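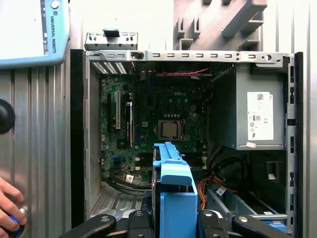
About the Disassembly Lab

The Disassembly Lab is the student robotics project of the Wirnmont Technical School. Its members program a robot arm to take used desktop computers apart so that the parts can be sorted, tested and passed on. The lab is run as an elective course during the school day and as a club after 3:30 p.m. Both groups share the same cell, the same code and the same logbook.

What we work on

The main task is the removal of parts from standard office desktops: hard drive caddies, memory modules, expansion cards, optical drives and power supplies. These machines are built to be opened by a technician with two hands and decent eyesight. A robot has to be given the position of each part, a way to hold it, a direction to pull and a limit on how hard to pull before it stops and asks for help.

The hard drive caddy is the first part every new member works on. It is plastic, it flexes, and it can be gripped from more than one side. A grip that is too low closes on the drive body. A grip that is too high bends the spine and the caddy swings. Most of the first term goes into approach angle, finger opening and lift path for this one part. Memory modules come second. Cables come last, and they remain the least reliable step in the sequence. At present power and data connectors are unplugged by a student before the run starts.

The cell

The arm is a Universal Robots model with its teach pendant mounted at the cell. The gripper is fitted with a small camera, and most part detection is done from that view. Towers are run with the side panel off and are held in a fixture so that their position repeats from one run to the next. When the position does not repeat, the program is expected to find the case again from its edges and correct the offset. That routine was written by students and has been rewritten by students three times.

Software is divided into four blocks: detection, grasp planning, motion and logging. Each block has a student owner for the term. Changes are tested in simulation, then at reduced speed with the gripper empty, then on a scrap tower. The logging block stores the joint positions, gripper width, camera images and result code for every attempt, including failed ones. Failed attempts are kept for at least one school year.

Course and club

The course is open to grades 10 through 12. It takes one double period per week and counts as a technical elective. No programming experience is required, but students who have none should expect extra reading in the first month. Course topics are listed below in the order they are taught.

Cell safety and lockout
Coordinate frames and tool center point
Waypoint programming from the pendant
Gripper force and width settings
Camera calibration
Part detection on stored images
Error handling and recovery
Writing a test report

The club is open to all grades. Younger members start at the bench, taking towers apart by hand and recording the order of steps, fastener types and clip directions. These step sheets are used directly by the programming group, so they have to be correct. The bench set now covers 30 case layouts.

The Halim Challenge

Each February the lab enters the Halim Challenge, a regional contest in robotic disassembly for secondary schools. Teams receive a tower layout they have not seen before and have a fixed time to set up, followed by one scored run. The run is worth 100 points. Points are given for each part placed undamaged in the correct bin and taken away for dropped parts, broken clips and manual stops. Last season the lab finished fourth with 261 points over three runs against a best possible score of 300. Most of the loss came from one expansion card latch that was released in the wrong direction.

Where the computers come from

Towers are supplied by Pukov Office Recovery, which collects retired equipment from local businesses. The lab has processed 800 towers since it opened. Drives are returned to Pukov in sealed bins for wiping or shredding. They are not powered on or read at the school. Working memory and power supplies go to the Mostine repair program, and metal cases and damaged boards go to recycling.

We can accept desktop towers in mid-size and small cases. We cannot accept laptops, all-in-one machines, monitors or printers. Please do not leave equipment at the school entrance.

Safety rules

Everyone in the lab works under the same rules, visitors included. Eye protection is worn in the marked area. Loose sleeves and lanyards are not allowed near the arm. The person running the program stays within reach of the emergency stop - that person has no other job during the run. Power supplies are never opened. New members pass a written check and a supervised run before using the pendant on their own.

Joining and visiting

Course places are assigned through normal elective selection in the spring. Club membership is open all year, and forms are available at the technical office. Members should bring closed shoes and a notebook. Tools and eye protection are provided.

Teachers from other schools may ask for our step sheets and test report template. Both are free to copy with the name of the lab left on the first page. Visits can be arranged through the technical office between 9 a.m. and 2 p.m. on school days, outside the exam period.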